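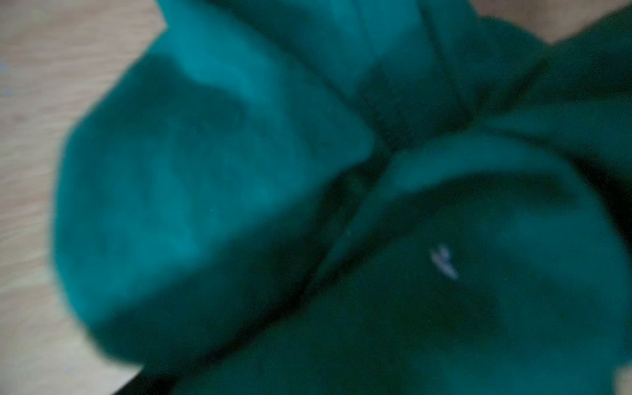
Compounded medicines: what your prescription label must say

Last updated: February

Many of our readers receive a medicine which is mixed for them by a pharmacy, and they ask if this is the same as a medicine from a factory. In the law it is not the same. A compounded medicine is made for one named patient, on the order of a prescriber. The pharmacy may not keep a big stock of it and sell it to other clinics as a normal product.

At the Zollositz clinic we changed our order form this month. The form now asks for the strength, the amount and the date after which the medicine should not be used. Please check these three things when you open the bag. If one is missing, call us before you take the first dose -- the desk answers until 15 minutes before closing. 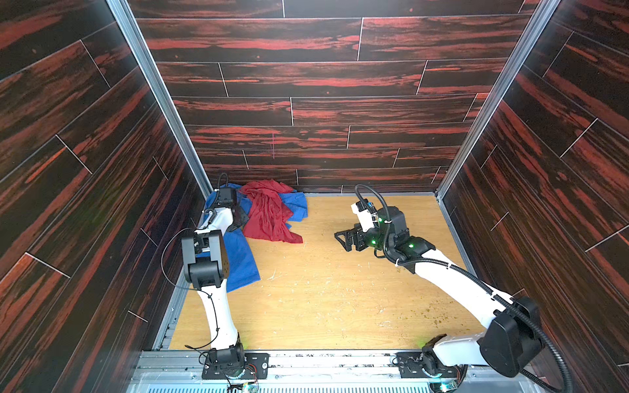 Blue and red cloths in the corner, wood-pattern walls behind.

Refills must be asked for 10 days before you run out. Patients of the Gila office can use the same form.

Shares: 15 | Comments: 2

heo_reader: Thank you, my label had no date on it and I did not know I should ask.

gila44: Does this count also for creams?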